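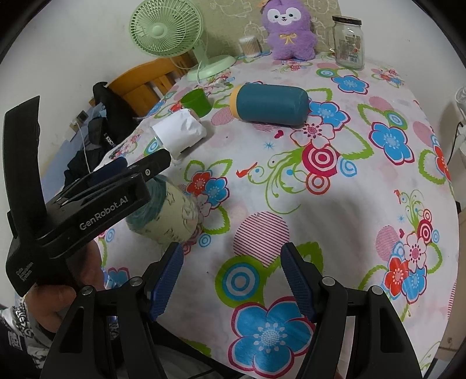 By the time the bedding goes on at Andell, most of the morning's work is already done. The grippers come in pairs, one for each hand, and every pair gets its going-over at the bench before anyone carries it near a bed, a fan or a plush toy. It's slow, friendly sort of work, the kind you do with the radio on.

The pads come first. They're textured, and lint from a flowered sheet settles into that texture like crumbs in a toaster, so out comes a dry brush - never a wet cloth, the Gimico crew will tell you with some feeling - and 20 strokes for each pad. Then the pivot screws, which like to creep. A quarter turn too tight and the fingers drag; too loose and they meet crooked. The fingers get opened and closed 20 times, and you listen as much as you look.

Cables are checked last, right down where they enter the body. Pair 169 has been back twice since May for exactly that, and it goes on the Spahić bench again on Saturday, with 2 spare leads and a fresh set of pads waiting in the drawer.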